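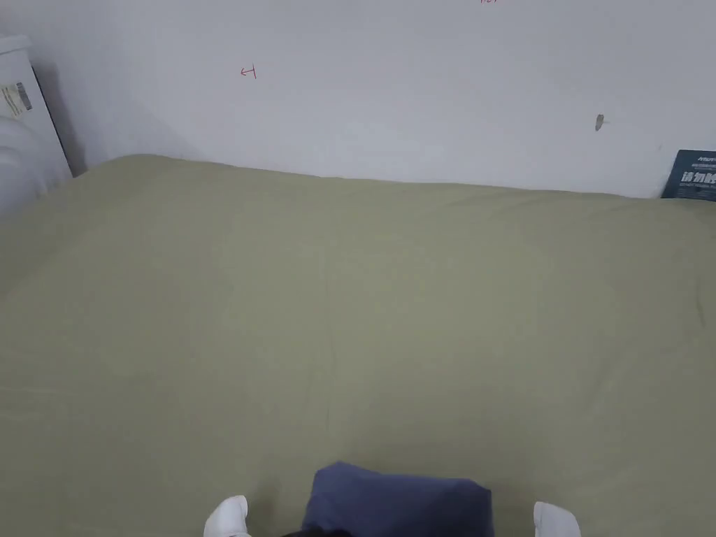 Figure 3. Bed with a green sheet, against a white wall.

4.2 Correspondence and the formation of a common reading

The preceding section dealt with the formal business of the Bošković Society: its annual meeting, its printed transactions and the guided walks at Gremudard. The present section turns to the members' letters, which have received little attention in the literature on single-author societies. The surviving file holds 1,033 items, of which 806 could be attributed to a named correspondent. Unattributed items were retained for the analysis of subject matter and set aside for the analysis of networks.

Letters were coded by Wyss and Sutter working independently, using the scheme set out in Section 3. Disagreements were confined largely to one category, "textual query", which overlapped in practice with "request for a copy". A correspondent who asked whether a chapter had been shortened in the Matel edition was often also asking, without saying so, to borrow the earlier one. Such letters were assigned to both categories.

The most frequent subject was the order in which the novels should be read. The Society's printed leaflet recommended the order of publication. Correspondents seldom disputed this directly, but a substantial group described having begun with the late Gremudard novels and worked backwards, and several advised newer members to do the same. The advice travelled. Phrases from one long letter on the subject recur, with small changes, in letters from members in other branches who had no recorded contact with its author. It is probable that copies were passed around at the summer program, although no such copy has been located.

A second group of letters concerned the Ukarel branch, which met on a Sunday afternoon and kept its own list of papers. Relations between branch and centre were cordial on the surface. The letters show a persistent grievance over the programming of the annual conference, at which papers from Ukarel were placed late in the day, when those travelling home by train had already left. The branch secretary raised the matter in June and received a courteous reply that did not address it. No further exchange is preserved, and the conference timetable for the following year has not survived.

We read this material as evidence that the Society's common reading of its author was negotiated as much by post as from the platform. The transactions present a settled view of the novels - regional, comic, faintly old-fashioned - while the letters show members arguing over the endings and, in a few cases, doubting whether the comedy was intended. The two bodies of writing share contributors, and the same member could hold the settled view in print and the doubtful one in private correspondence within a single season.

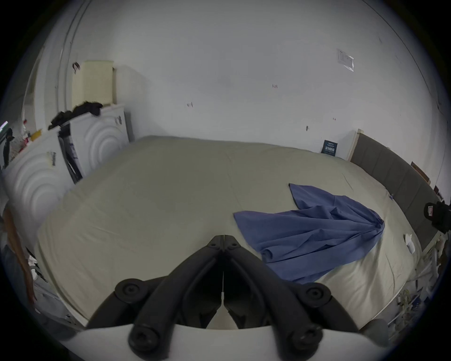

Erlinda Macapagal, responding to an earlier version of this section, questioned whether letters kept by a secretary can stand for the membership at all. In her view the file favours the discontented: "People who enjoyed the day went home and wrote to no one, or they wrote to each other, and you will not find those letters in an office cabinet."

The objection has force. Some 200 letters in the file come from only a handful of households, and these households were also the most critical of the conference. We have therefore avoided treating the frequency of a complaint as a measure of how widely it was held.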